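Workshop notebook, joinery and finishes section. Entry for Wednesday, September.

Work continued on the oil finish trial for the Tamow reading tables. The purpose is to settle which of the two oils, Valtent or Grellora, is to be specified for the remaining tops, and to record the curing times before the room is handed back.

The Valtent boards received their second coat at 9.15. The oil was applied with a lint-free cloth along the grain, left for 60 minutes and wiped back. The Grellora boards were treated in the same manner from 10.30. The Grellora oil is noticeably thicker and needed more working in at the ends of the boards, where the first coat had been taken up unevenly.

Relative humidity in the finishing room stood at 52 per cent at the start of work and did not change by midday. The window was kept shut throughout.
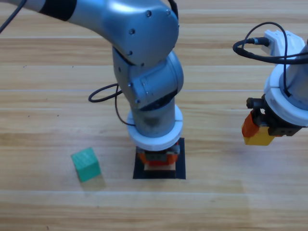 ## Materials and stock

Total board length prepared to date is 2970 mm, all from the same delivery. Stock of Valtent oil after this morning's work is 513 ml. A further tin will be required before the third coat, and the order has been placed through Swati under the existing account.

The abrasive sheets supplied in the last order were found to be clogging early. They are to be kept for rough work only. Colleagues are asked to take sheets for finishing from the upper drawer and to enter the grade used in the stock book.

Used cloths are to be laid flat outdoors to dry and must not be folded into the bin. This applies to both oils.

## Surface observations

On pale timber the Valtent oil gives a slight warming of the colour. The Grellora oil is more yellow, and the difference is plain when the sample boards are held side by side at the north window. Neither hides small marks in the wood, so any filling must be completed before the first coat.

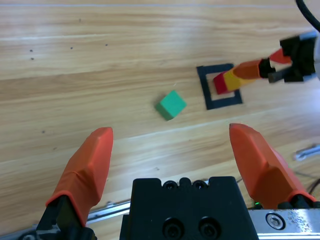 *Light wooden tabletop, with the orange fingers wide open.*

The water spot test was carried out on the offcuts at 14.00. Drops were left to stand and then blotted. The Valtent offcut showed a faint ring, which had gone by the end of the afternoon. The Grellora offcut showed none. One result is not sufficient for a decision, and the test is to be repeated after the third coat.

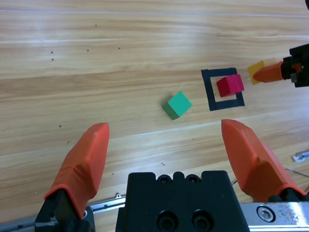 The edges remain the weaker point with both oils. End grain on the offcuts was still dull after two coats, and a thinned first coat should be tried on the next set – the supplier's sheet for Valtent permits this, while the Grellora sheet is silent on the matter. An enquiry is to be sent.

Outstanding: third coat on all boards, repeat of the spot test, reply from Grellora on thinning. The sample boards are to stay on the rack, face up, and are not to be stacked.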